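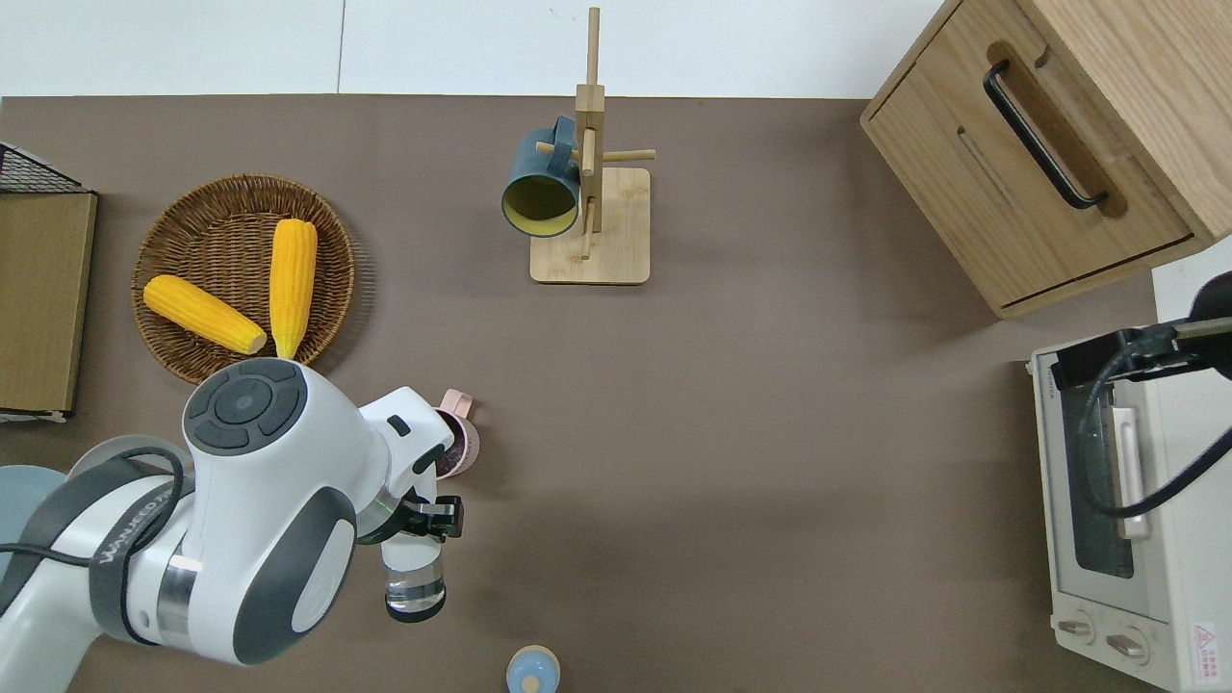 Test table, overhead view. The arm is holding the clear cup; the corn basket and mug tree were part of the same layout.

Gripper comparison, progress report for the period ending in February
Prepared for the Pickering equipment fund

Summary

You asked us for a plain answer on whether the Suvau gripper is worth buying for all the benches. We don't have one yet, and I would rather say so than send you a chart that looks like an answer. The Suvau did better than the Sonberg on most of the kitchen items. I am not convinced the gap is as big as the numbers make it look.

What was done

We ran 1,837 grasp attempts on the kitchen table layout, split between the two grippers on the same arm. The items included mugs, a clear cup and ears of corn. Each gripper was used by the same operators, though not for the same number of shifts. The Suvau got most of the morning slots and the Sonberg got what was left. That was a scheduling mistake on our side and it will be fixed in the next round.

An attempt counted as good if the item was lifted, moved to its target spot and let go without tipping. Anything else was a miss, including cases where the operator stopped the arm out of caution. Those stops make up a fair share of the misses for both grippers, and they say as much about the operator as about the hardware.

Results so far

On mugs, the two are close. When the mug hangs on a peg, the angle of the handle matters more than which fingers are used. The Suvau sales material makes a lot of its "adaptive" grip. We could not find a case where that helped with a hanging mug.

On corn, the Suvau was clearly better. The Sonberg fingers tend to roll the ear before they close. We put strips of rubber on the Sonberg for the last 38 corn attempts and most of the rolling went away. The strips cost almost nothing, so please read the corn result with that in mind.

On the clear cup, neither gripper is good enough. The overhead camera often has trouble finding the wall of the cup, and the gripper then closes in the wrong place. Changing fingers will not fix a camera problem. I would not accept a claim from either supplier about clear items until they show it on our table with our lights.

Faults and lost time

We lost 11 shifts to things that had nothing to do with gripping. Most of that was the Sonberg controller dropping its connection. Sonberg says the new firmware cures it. We installed the firmware and had two more drops in the first week, so I have left the fault open.

The Suvau had no connection faults. One of its finger pads came unglued and was replaced under warranty, after a wait of 14 days. We have no spare set, and a second failure would have stopped the work.

The Gesesdale team sent us their own figures, which favor the Suvau strongly. They used new items in fixed positions and did not count operator stops. I have not merged their data with ours and don't plan to.

Spending

We are within budget. The only unplanned cost was a second mounting bracket. The money set aside for a third gripper has not been touched.

Next period

Both grippers will get equal time in morning and afternoon slots. The rubber strips stay on the Sonberg for every item, and operator stops will be logged apart from real misses. We also want to try a side camera for the clear cup before spending anything more on fingers.

Request

Please hold the bulk order. Suvau's discount offer runs out before our next report is due, and they have called twice to remind us. I don't think the discount is large enough to make up for buying the wrong part. We do ask for approval to buy one spare set of Suvau finger pads now.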